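Gripper comparison, sandwich bench: pre-run inspection checklist
Filled in by Maysoun Kassab, Wednesday, June 20, 2018
Grippers under comparison: Gikeck fingers against Premeck fingers, same pair of arms
Copy to: Walid Hattar, Elias Nimri

I've kept Walid's headings from the old sheet and written far too much under each one, sorry. If you only want ticks, read the first line of every item and skip my rambling.

1. Mounting plates and base bolts
OK, both arms.
Went round every bolt with the torque key and nothing moved. The paint marks Carla put on in November are still lined up, which made this the quickest job of the morning (well done Carla!).

2. Table clamps and corner brackets
OK.
Leaned on each corner in turn and got no rocking. Do lean properly when you check this, a polite little push tells you nothing.

3. Emergency stop
OK, both buttons.
Pressed each one with the arms moving slowly and both arms stopped dead. Resetting the second button still needs a firm twist. It isn't a fault, just stiff, but I'd like Elias to have a look before somebody decides it's broken and forces it.

4. Finger pads
Gikeck OK. Premeck needs attention.
The Gikeck pads are clean and sit flat against each other when closed. One Premeck pad has started to lift at the tip, I can get a thumbnail under it. I've pressed it back for now and it holds, but I wouldn't want to judge its grip on a plate rim in that state, it'd be unfair on the Premeck. New pads please, before its turn.

5. Closing force
OK, both sets.
Set to 60 per cent for the plates and the bottle. I tried it on my own finger at low speed (yes Walid, with the stop button in my other hand) and it's a firm pinch and no worse. Please leave the setting alone between the two sets or we'll be comparing nothing at all.

6. Cables along the arms
OK with a comment.
Ran both arms through the full reach and watched the cables all the way. No snagging, but the loop down to the left wrist swings more than I'd like when that arm comes in quickly over the toaster. I've knocked the speed down for that one move. A clip halfway would be the proper answer.

7. Cables on the floor
Not OK.
I say this every time! There are too many along the near side, and that's exactly where we all stand. Nadine has offered to bring some trunking over from the Sleiman workshop and I've said yes before she changes her mind.

8. Wrist cameras
OK.
Lens wiped, picture sharp on the monitor. Job 1699 is still open for the focus lock, so check the picture again after lunch.

9. Toaster
OK to use, someone present at all times.
Flex and plug are sound, crumb tray emptied. Fingers stay above the slot and never go down into it, whichever set is fitted. I'd also let the toaster cool before swapping grippers, it's very easy to rest your forearm on the metal while you're hunting for the hex key.

10. Plates, bottle and food
OK.
No chips on any rim. Bin the lettuce at the end of the day, please, all of it.

Result: passed for the Gikeck run. Premeck run on hold until item 4 is done. Item 7 to be looked at again by me once the trunking's in. 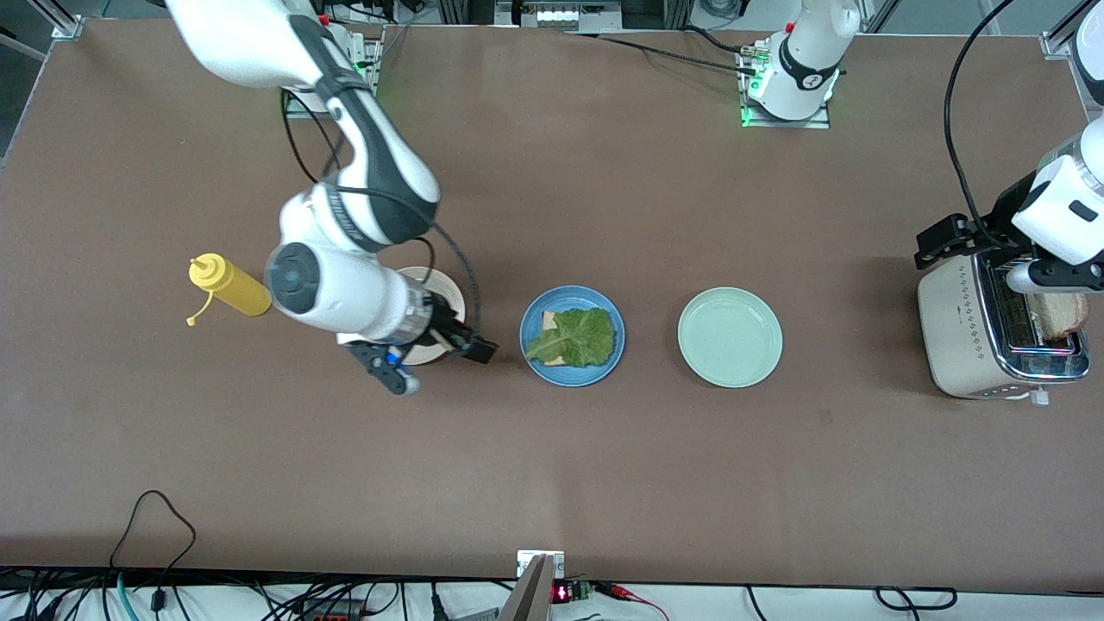 Elias, the spare pads are in the Gernton box on the second shelf, and if there are only 2 left could you order more while you're at it? I'll sign the Premeck half once they're on.

M.K.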